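Garage and Workshop Tips - the running list
Updated August 2025

Stuff that works in my garage. Yours may be different. Adding as I go, no real order, sorry.

Rusty hand tools
White vinegar, plastic tub, overnight. Not two nights. I left a pair of pliers in over a long weekend and they came out gray and pitted like the moon. Scrub with an old toothbrush, rinse, then a quick dunk in water with a spoon of baking soda. Dry right away with a hair dryer or an old towel, then oil. Skip the oil and you get orange fuzz by morning.

For the bad ones I use Rustar paste. Smells awful, open the door. Wipe on, wait, wipe off. Don't get it on a painted handle, it takes the paint too.

Sandpaper
Store it flat. Mine lives between two scraps of shelf board with a brick on top. Curled paper is useless on a block.
Write the grit on the back of every piece when you tear it. Big numbers, marker. The printed number is always on the piece you already threw out.
200 grit for between coats. Light touch. You just want to knock the fuzz down.
Clogged belt? Rub it with the sole of an old sneaker while it's running. Crepe rubber is best but a sneaker does fine.

Stuck screws
Push harder than you think, turn slower than you think. Most stripped heads are from a driver that's one size too small. Try the next size up first.
Wide rubber band between the driver and the screw head. Works maybe half the time, costs nothing.
Paint in the slot - scrape it out with a awl before you even try.
Old brass screws in oak, warm them with a soldering iron tip, let cool, then turn. Corey Treloar showed me that one on a door hinge and I have saved a lot of hinges since.
New brass screws, run a steel one in first to cut the thread. Then back it out and put the brass in. Bit of candle wax.

Small parts
Egg cartons while you're taking something apart. Left to right in the order they came off. Then work backwards.
Magnetic dish is good but it magnetizes your tiny screws and then they stick to everything you don't want. Muffin tin if you don't like that.
Masking tape, sticky side up, for the really small ones. Stick them down in the shape of the thing they came out of.
Label jars on the SIDE not the lid. Lids get swapped. I have one jar that's been called "washers" for years and there isn't a washer in it.

Keeping dust off things
Cheapest fix in the shop is plastic. Clear, so you can tell what you've got. A loose sleeve is better than a tight wrap - tight traps damp, and it tears at the first sharp corner. Leave slack wherever something bends or swings or you'll be retaping it every week.
Tape to the plastic, never to the machine. The glue bakes on over a summer and you're out there with a razor blade.
Old dry cleaning bags are too thin. Tried it. Mattress bags are great, one does half the shop. 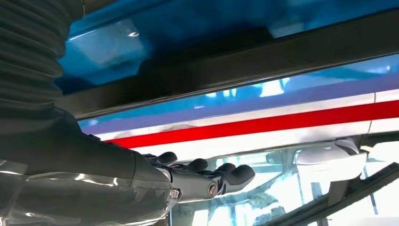 Shop vac
Empty it before it's full. Suction drops off long before the bin looks bad.
Knock the filter out outside. Outside! Against a fence post, downwind.
Put a dry wall bag in even if you're only sucking up sawdust. Filter lasts way longer.
Hose keeps popping off? One wrap of electrical tape on the male end. Two if it's really sloppy.
Crack in the hose, a piece of bike inner tube slid over it and taped at both ends. Mine has held 3 years.
Static zaps - hold the metal part of the bench with your other hand. Or just live with it.

Glue
Turn wood glue upside down in a cup. No more shaking it for five minutes.
Wax paper between the clamp and the work. Every time. I still forget and I still end up chiseling a clamp off.
Squeeze-out: leave it until it goes rubbery, then peel it with an old chisel. Wiping it wet just pushes it into the grain and it shows up later under stain.
Superglue lives in the fridge, in a jar with a lid. Let it warm up before you open it.
Epoxy - mix more than you need. Leave the leftovers in the cup so you can poke that instead of the job to see if it's set.

Drill bits
Slow for metal, fast for wood. If it squeals you're too fast or it's dull.
Drop of oil for steel. Nothing for cast iron.
Depth stop: flag of tape on the bit. When the flag sweeps the chips away, stop.
Glenys Hughes wrote in to say she uses a dab of nail polish on the shank, one color per size, so she can grab the right one without reading the tiny stamp. Stole that immediately. I've run out of colors.

Vise
Keep a pair of soft jaws on it. Two bits of angle with leather glued on is plenty. Mine is an old Gough, came with the house, jaws like a cheese grater.
Grease the screw twice a year. Wipe the old grease off first, it's full of grit.
Clamping something at one side only? Put a spacer the same thickness at the other side so the jaw doesn't rack.

Painting odds and ends
Punch holes in the rim of the can with a nail so the paint drains back in. Lid still seals.
Date and room on the lid. Also the color code. Our hallway is 2664 and I know that only because I wrote it on the lid, the label was long gone.
Brushes between coats - plastic wrap, tight, in the fridge. Good for a day or so.
Want to paint both sides of a door the same day? Screws in the top and bottom edges, rest them on sawhorses, flip. Needs two people.

Cold garage
Water based glue and paint come in the house for the winter. Once it's frozen it's junk, lumpy, don't bother.
Batteries too. Charge them indoors.
Rubber mat where you stand. Your back will notice before your feet do.

Readers' bits
Osian Kemeys - a golf tee dipped in glue for a worn hinge screw hole. Snap it off flush, let it dry, redrill. Better than matchsticks.
Iona Lennox - bar of soap in a tin with a hole in the lid, stand your screws in it for hardwood. I'd use wax myself, soap pulls damp and can rust the screw, but she's had no trouble.
Emil Bühler - saves the silica packets from shoe boxes and puts 3 in each tool drawer. Dries them out on the radiator when he remebers.

Still to write up: sharpening, which is going to be long, and what I did to the bench legs. Also somebody asked about getting oil stains out of concrete. Cat litter, grind it in with your boot, leave it overnight, sweep. Then dish soap and a stiff brush. Do it again if you have to, mine took a couple of goes.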